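Packing benches still need people, Sunside trial finds
2019-08-29

Robots can move a box across a warehouse all day. Wrapping what goes in the box — not yet, or not fast enough to pay for itself.

That is the word from Sunside, the mail-order housewares firm, which has been trying out machine packing at its Prendergast shipping hall since June. Over 50 shifts the two packing cells finished 181 orders that passed inspection without a person stepping in. A good packer on the same floor gets through more than that before lunch on a busy day.

Stiff stuff was fine. Cartons, books, cans, cutting boards. The trouble was everything soft. Bubble wrap slides, folds over on itself, sticks to the next sheet. Dish towels bunch up. Gripper fingers would pinch two layers when one was wanted, or let go half way thru a fold and start over.

Tisar, which built the cells, says the software is learning and that speed was never the point of the first round. It wants another 6 months. Sunside has agreed to 2, with the machines kept to rigid goods and a smaller set of wrapping jobs on the side.

No layoffs planned, the company said, and the packing crew will stay at its present size thru the holidays. Some of them are now paid extra to show the job by hand so it can be recorded — slow work, by most accounts, and hard on the wrists.

Rival supplier Andard is pitching a different setup for the same hall, with paper fill in place of plastic wrap. A demo is expected but theres no date yet.

As for home use, laundry folding and such, Tisar would not give a year. Its only comment was that cloth is harder than plastic, and plastic is hard enough. 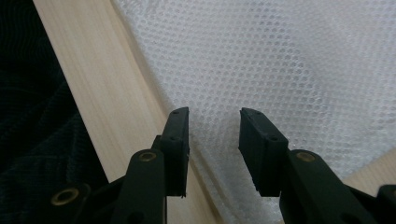
Sunside will post results from the next round on its company site once the extension is up. Orders out of Prendergast are shipping on the normal schedule.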